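Subject: Re: [grippers] Andar fingers v. the Montes parallel jaw – results so far
Date: 12 March 2020

> We've now run the Andar curved fingers next to our old Montes parallel jaw
> for a few days at Nirnthorpe, and I have to say the difference is night and
> day. They go round awkward shapes, they don't need nearly as much fiddling
> with the approach angle, and they picked up 62 parts without a miss. I'd be
> happy to recommend them to anyone on the list who is still on flat jaws.
> Wrist camera works fine with them too. We left the controller settings as
> they came.

Well, I'm glad it went well, but I'd want to know a lot more before I ordered a set.

Which 62 parts? If they were all the same moulding, laid out on the same mat in the same way up, then what you have is one pick done 62 times, and the Montes jaw would very likely have managed that as well. You don't say what it scored. Did it get the same parts, or is the comparison with how you remember it from last July? I don't mean that rudely. I did exactly this with suction cups and had to take back a good deal of what I'd said on here.

We have the same Andar fingers on the bench, fitted to the Bokdale arm. I've been putting them through a mixed tray: bottle caps, short lengths of tube, a few cloth items and some thin flat brackets. Out of 35 tries on the brackets I had 13 drops, and most of those were at the lift. On tube they were very good, I'll give you that. On caps I couldn't separate them from the flat jaw at all. Cloth was a toss-up and depended more on how I'd dropped it in the tray than on anything the gripper did.

So "go round awkward shapes" is true for me if the awkward shape is fat and roundish. Thin things lying flat are another matter, because the fingers want to come in at a slant and the tips push the part along before they get hold of it. The flat jaw has no such trouble, provided you line it up properly, and there of course you do pay in fiddling.

Next, "controller settings as they came". Ours came with the closing force set quite high. Turn it down and the caps stop shooting out, but then the heavier tube starts to sag. I ended up with two settings and a switch between them, and the maker's leaflet doesn't mention needing that. If you were on the factory force with both grippers then you weren't testing them at the same force either, as the Montes default is a good bit lower. Could you check? It's in the second menu on the Bokdale controller, under "limits", and I assume yours is somewhere similar.

The camera is where I really disagree. It "works fine" in that you get a picture. But the fingers take up a great deal of the view, and when they come together they take the middle of it, where I most want to look. I've tried it with the wrist camera as the only camera and the part finder kept losing small caps in the last bit of the approach, then guessing. With a second camera fixed over the bench it was much steadier. That's more money and another cable, and I don't see it in anybody's price comparison. 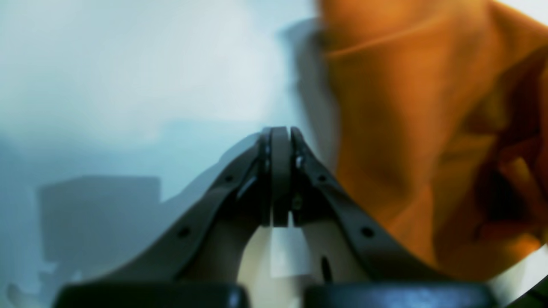 People walking past don't help either. Anything moving close by comes out as a big smear at our exposure setting, and the part finder takes a smear quite seriously. I shortened the exposure and then had to add a lamp, and the lamp gave me bright spots on any shiny metal, which I'm still chasing. The flat jaw leaves the middle of the view clearer when shut, at least with our mount. Yours may sit at another angle.

What I'd like to see before I believe either of us:

- the same tray of mixed parts for both grippers, shaken up between runs
- closing force measured at the tips, not read off the screen
- drops and nudges counted separately
- wrist camera only, then wrist plus overhead

I can post our tray list if you want to copy it. It isn't clever, it's mostly what was in the drawer.

I'm not saying the Andar set is bad. For tube I'd keep it on. I haven't made up my mind about wear, as ours have only been on for around 2 weeks and the tips still look as they did – ask me again when they've done a proper stretch. But "night and day" is the sort of thing that gets passed along on this list until somebody spends their whole budget on it, and from what I've measured it's a mixed bag with one strong point.

Also, did you get the short screws or the long ones? Our bag had both and the drawing shows neither.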